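Paper folding table opens at Rundudgate library for the winter
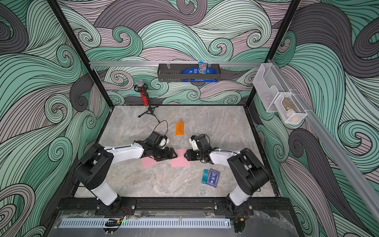
Do visitors need to bring their own paper? Paper is free for everybody, and the library keeps squares in several colours in the drawer by the entrance.

The public library in Rundudgate has opened a paper folding corner on its first floor, and it will stay until the end of February. Visitors can sit down at any time during opening hours, take a few sheets and try a model from the instruction cards. It is not necessary to book a place, except for groups from schools.

The corner was prepared together with Pulto, the small paper shop in Begay Street, which gives the sheets at a reduced price. For the first month the library has ordered 290 packets. Most of them contain plain squares in one colour, because beginners find it difficult to see the folding lines on patterned paper. A smaller part is thicker card in orange and yellow, meant for shapes which must stand up by themselves, such as tents, name cards and little houses.

Pattern has not been forgotten, however. It has gone to the walls. The wallpaper has big curling waves in mint green, dark grey and a pale lilac-pink, with many thin black lines following each curve. The tabletop is calmer, with a grey marble pattern, and the pink paper shows up on it very well. The wallpaper was chosen by the readers themselves last spring, when the library showed seven designs in the entrance hall and asked for votes. The waves won with 94 votes. The second place went to a design with ferns, and some readers still say that they would prefer it.

The instruction cards are sorted by difficulty. There are 21 of them at the moment, and the first ones ask for only one or two folds. A folded tent is the easiest: the card is bent once in the middle, the crease is pressed with a fingernail, and the two edges are placed a little apart. After this come the boat, the envelope and the box with a lid. The crane is near the end, and the library advises to try it with a large square first.

Children under seven are welcome with an adult. Finished models can be taken home or left for the display in the window of the reading room, which is changed every two weeks. Sheets with wrong folds should go in the paper bin under the window, where they are collected and used again as note paper at the information desk.

A longer evening on boxes and envelopes is planned for November, from 6 pm. The same evening will be repeated in Grumirach, in the branch library next to the bus station, but the hour there is not yet decided – readers are asked to look at the notice board. Both evenings are free. Scissors and glue are not needed for any of the models.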